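Budgeting for the bathroom: how one operator is planning its first cleaning robots

By Karthik Sheikh

30 January 2019

The Meketti group manages 169 serviced apartments, let by the week or the month, and cleans every one of them by hand. Its capital plan for the coming year contains a line that has not appeared before, under the heading of automated cleaning equipment. The sum is modest. The work that went into setting it was considerable, and other operators of furnished accommodation may find the process of more interest than the machines.

The plan began with floors. Corridor scrubbers are well understood, they can be leased, and most suppliers will quote for them from a floor plan. Meketti has long corridors in only one of its buildings, Hestis House, and the case for a scrubber there was settled quickly. The harder question concerned the apartments, where most of the labour hours are spent, and in particular the bathrooms.

A bathroom takes up little of the floor area of an apartment and a large share of the time allotted to cleaning it. Very little of that time goes on open surfaces. Cleaners pick things up, turn them over, wipe them and put them down again. Any equipment proposed for the room has to be judged against that kind of work, and a price per square metre is of little help in doing so. 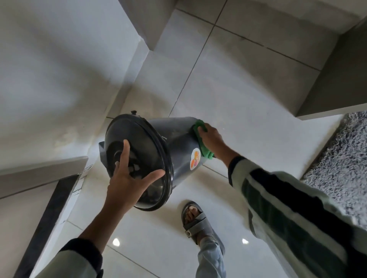

Meketti therefore asked its housekeeping department to time the routine before any supplier was invited to tender. The survey listed 51 separate tasks in a standard departure clean. Each was marked according to whether it needed one hand or two, whether an object had to be lifted, and whether the cleaner had to change position to complete it. Tasks that needed two hands were given a column of their own, as the cost of a machine with two arms is a good deal more than twice the cost of a machine with one once control equipment and safety approval are included.

The survey took longer than planned and was not popular with the finance department, which had hoped to place an order by August. It did, however, change the specification. The first draft had asked for a machine that could "clean a bathroom". The final version asks for prices against named tasks, and invites suppliers to leave blank any task they cannot perform.
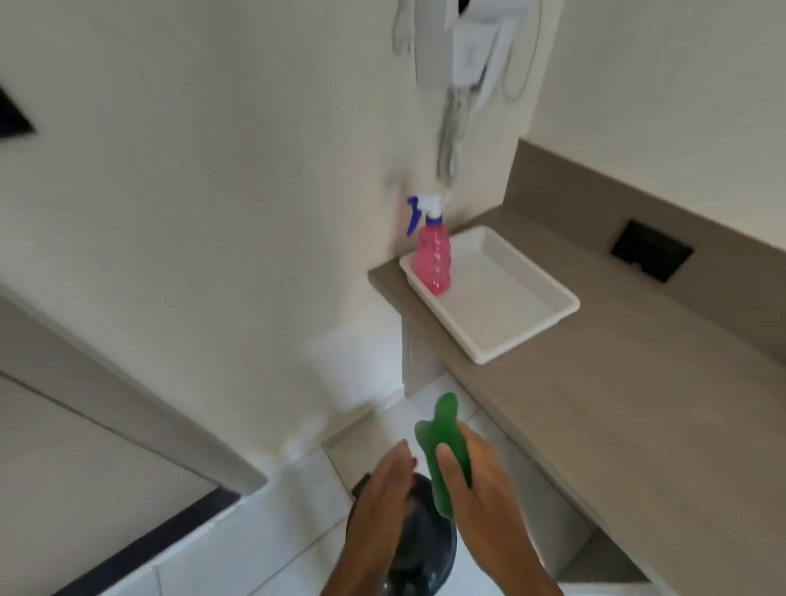 Bathroom cleaning is two-handed work in a confined space. The counter, door and wall fittings all limit the room to move.

Two companies replied in full. Boltura offered a wheeled base with a single arm, to be bought outright with a service contract. Munasinghe offered a smaller unit on a rental agreement, with software and replacement parts included in the monthly charge. Neither priced more than a minority of the tasks, and both left blank almost everything that involved holding an object steady with one hand while wiping it with the other.

The purchase price was the easiest figure to compare and, in the view of the group's planners, the least useful. Several other costs had to be added before the offers could be set side by side. Charging points would be needed on each floor. Door thresholds in the older apartments would have to be ramped or removed. Staff would require training, and their hours away from normal duties would have to be covered. Insurance was quoted separately by both suppliers.

Cloths and cleaning fluids also had to be considered. A cleaner folds a cloth, uses one face, then turns it to a fresh one without any special provision being made. A machine generally needs a fitted pad, bought from its maker and changed at set intervals. Over the life of the equipment, the pads for the Boltura unit formed one of the larger items in the running costs.
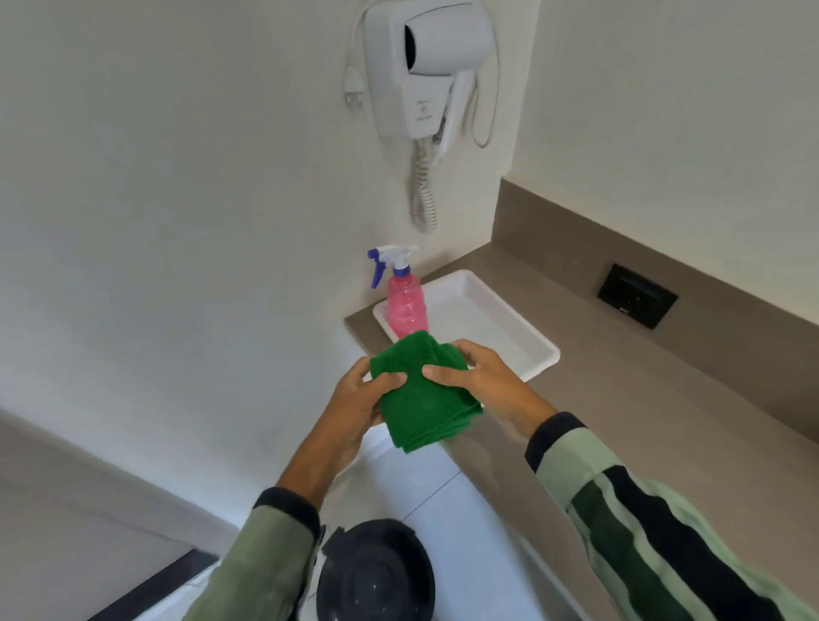 A microfibre cloth folded into a thick wad, held in both hands at the counter. Behind it, a spray bottle stands in a white tray.

Munasinghe's pads were cheaper, but the rental agreement required a minimum term longer than the group was willing to accept for equipment it had not used. After some discussion the supplier agreed to a shorter term in return for a deposit of £3000. The deposit is refundable if the unit is returned undamaged, and the definition of damage occupies a full page of the contract. Buyers are advised to read that page with their maintenance staff present.

The planners also gave thought to what should be excluded. Waste bins, trays, bottles and similar small items are moved by guests and are rarely found in the same place twice. Wiping them down was marked as manual work for the whole of the planning period, and no saving was claimed against it. The labour budget for departure cleans has been left unchanged in the first year for the same reason.
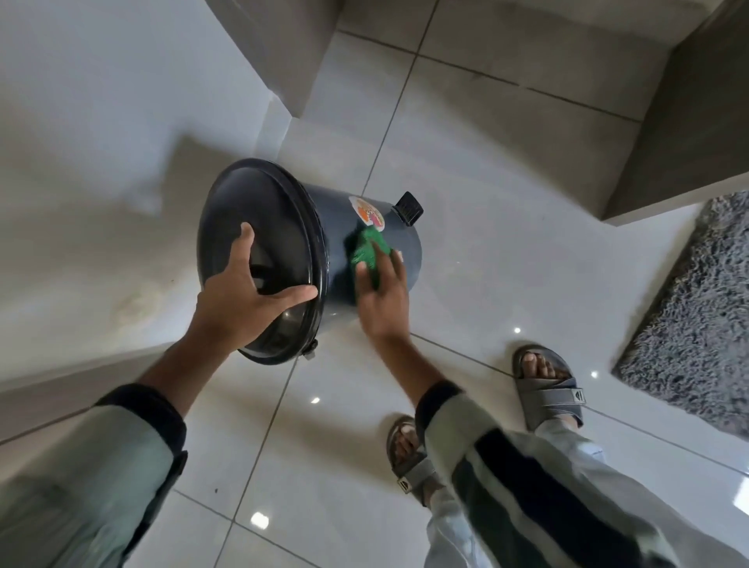 What the approved budget contains

The plan approved by the board provides for one leased corridor scrubber at Hestis House and one rented Munasinghe unit, which will be tried on bathroom floors and wall tiles in a single group of apartments. The Boltura offer was declined on cost, although the group has asked to be told when a two-armed version becomes available.

A reserve has been set aside for building alterations. It may be spent only after the trial has been reviewed, so that thresholds are not altered throughout the estate for a machine that is later sent back. The review will repeat the original task survey with the same forms and, where possible, the same staff.

Points for other buyers

Operators preparing a similar plan should allow time for the survey of tasks and should carry it out in their own rooms. Figures from a supplier's demonstration area are difficult to apply elsewhere, particularly where bathrooms differ in layout from one floor to the next.

Tender documents should state the narrowest door opening and the smallest clear floor space. Meketti gave only average dimensions in its first draft, and one of the machines initially offered would not have passed through the door of its smallest bathroom.

Finally, the person responsible for housekeeping should sign the specification together with the person responsible for finance. At Meketti this was introduced partway through the process, and the task list had to be reopened as a result. It will be required from the outset when the plan is renewed.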